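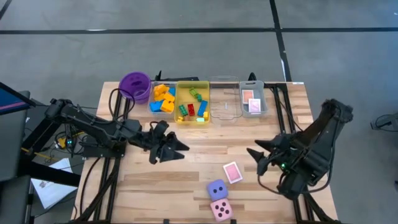 I own 11 storage bins and, until this spring, no system at all. Bricks lived with playing cards, cards lived with dice, and I lived with sore feet. So I've gone back to basics – a bucket, a few bins, one table – and I'm sorting the whole lot in the open, where I can see it.

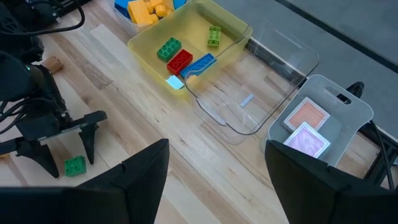
**Marnness, Wed 12 June**

Big bricks get the yellow bin, mostly because you can see the wood faintly through it (and I like how the green ones look in there!). Strays like that lone green 2x2 cousin, the little square one, wait on the table until I've made up my mind.

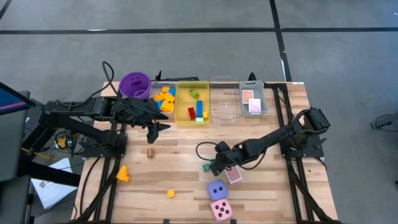 *Bins along the back, toys and dice still to sort.*

Cards are next, and I'm giving myself until July.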